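# Lanley Open Day (robotics)

The **Lanley Open Day** is a yearly public visit to the Lanley robot workshop, held in August, when the people who spend the rest of the year teaching arms to pick things out of bins let the rest of us come in and stare. I've been to a few of these now and I keep this page up for the wiki, so if something is wrong or missing, the talk page is the place to yell at me.

## Background

Lanley started the open day as a thing for families of the staff. The first one had 70 people and a folding table with lemonade (I still have the paper badge somewhere!). Last year the door count was 900, and they had to start handing out time slots, sixteen minutes each at the busiest stations. Melquiades Villaseñor has run the picking demo from the beginning, and he's the reason I know anything about any of this. He'll talk to a seven-year-old and a controls engineer in the same breath and somehow both of them walk off happy.

The workshop has a few named projects, and the names confuse everybody, so:

- **Zavala** is the picking project, the one most visitors come for.
- **Davivik** is the software that decides where the arm should reach next.
- **Plosen** is the sorting project. It was a poster and a short talk last time, no live demo.

## The picking demo

This is the station with the line. The job sounds dull when you say it out loud: a big metal bin with odds and ends in it, and a robot arm that has to reach in and get them. Then you stand there and try to think it through yourself, and it gets interesting fast. A toy brick is a friendly shape, with flat sides and a nice loud color. Clear plastic is the opposite. Light goes through it and bounces off it, and a camera can have a terrible time working out where it begins and ends. Shiny metal is nearly as bad, especially lying on a bare metal floor with reflections of its own.

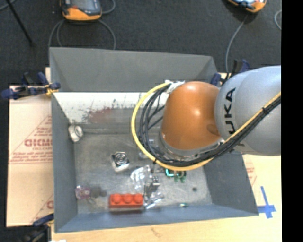 Melquiades likes to ask the crowd what they'd grab first, and the kids nearly always say the brick. Grown-ups try to be clever and pick something silver. He lets everybody argue for a bit and then explains how Davivik scores each possible grab, with a lot of arm waving (his, I mean). According to him the team had logged 2,000 practice picks in the month before the visit, and he was much happier talking about the misses than the hits. An item gets nudged into a corner, or two things are touching and the software reads them as one, or a sloping wall gets in the way of a perfectly good approach.

I asked about the cables, because I always do. On an arm that twists its wrist this much, you need enough slack to let it turn and not so much that it catches on stuff, and getting that right is a fussy hand job with ties and a lot of trial runs. He said he'd redone his more times than he'd like to admit. I loved that answer.

## Visiting

Slots for the picking station go first, so sign up for that one before anything else. Mornings are calmer. The talks repeat in the afternoon, and the Plosen one is worth sitting through even without a machine to look at, mostly for the questions at the end. Kids are welcome, strollers are a squeeze.

## To do

- Find out which year the time slots started
- Ask Melquiades where the name Zavala comes from (he's given me two different stories)
- Add the talk titles from last August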